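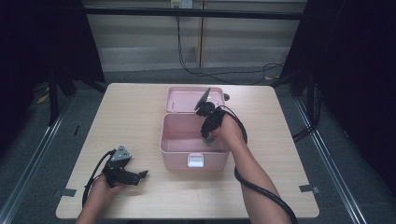

Totitz Hand-Held Gripper Station
Set-up Guide, Section 2: Planning and Ordering

Read before you send the order form. Most returns we handle come from stations ordered before anybody measured the room. Section 3 covers assembly.

2.1 Before you order

1. Pick the table first. Rectangular, plain top, both near corners reachable from a chair. Wood or wood-look is fine. Glass is not.
2. Measure the table height and write it on the form. The stand legs ship in one length and get cut to order. We can't take cut legs back.
3. Decide one gripper or two. Two-handed work (one hand holds a box, the other reaches in) needs a pair. Buying the second one later costs more, see 2.3.
4. Find the wall outlet. Cable should drop from the outlet and run along the floor to the side, not under the operators feet.
5. Check the backdrop. Plain wall behind, dark curtain left and right. Curtains are not in the base kit.

NOTE: Order fingers and pads seperately from the grippers. The gripper body comes without pads.

CAUTION: Do not run the gripper cables across the near edge of the table where a sleeve can catch them. Leave a loose loop at the forearm. A tight cable pulls on the connector and that repair is not under warranty.

2.2 Sizing the jaws

1. Collect the objects you plan to handle. Real ones, not a list.
2. Measure the widest grip you need on each. Full opening on the standard jaw is 82 mm.
3. Anything wider - order the long bracket. Adds two weeks.
4. Open the jaws over the bare tabletop and look at both pads. They should face each other evenly.
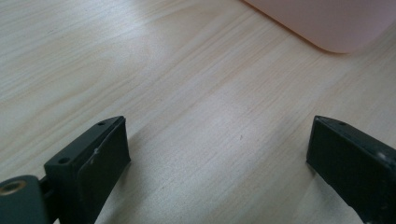

Fig. 2-1. Jaws open over the tabletop, pads facing in.

5. Check pads for wear. Small scuffs are OK. Replace if the rubber lifts at a corner or the grip starts to slip.
6. Budget one spare pad set per gripper. Heavy daily use, budget two.

NOTE: Screw holes on older brackets may not line up with current fingers. Send us the bracket number before ordering fingers on their own.

2.3 Budget lines

Copy these into your own sheet. Prices are list, no tax, no freight.

Gripper pair with cables: $1,348
Pad set, per gripper: $55
Stand legs and crossbar: quoted by height
Curtains: buy local, cheaper
Containers and other work objects: buy local
Floor cable cover: buy local, match your floor

Single gripper bought later is priced by quote and always comes out above half the pair price. If there is any chance of two-handed work, get the pair up front.

CAUTION: Keep freight on its own line. Buyers who fold it into the hardware total come up short when the legs ship in a second box.

2.4 Planning the first week

1. Day one is furniture. Table, stand, curtains. Nothing plugged in.
2. Mark the near corners of the tabletop with small pieces of tape so the table goes back to the same spot after cleaning.
3. Next day, cables and power. Walk the cable run twice.
4. Start with one easy object. A light box with a lid is good, it gives you something to open and something to reach into.
5. Keep Friday free. Something will need re-ordering, and orders in before noon Friday go out the same day.

NOTE: For more than one station, call before ordering. Asif Malik handles multi-station quotes, Iker Llorente handles parts. Lead times get longer in November, plan for it.

Continue to Section 3, Assembly.

Related items
Section 3: Assembly
Section 5: Replacing Pads and Fingers
Multi-station quote form
Wekine stand legs - cutting chart
Returns and warranty

Contact parts desk | Copyright Totitz | Back to top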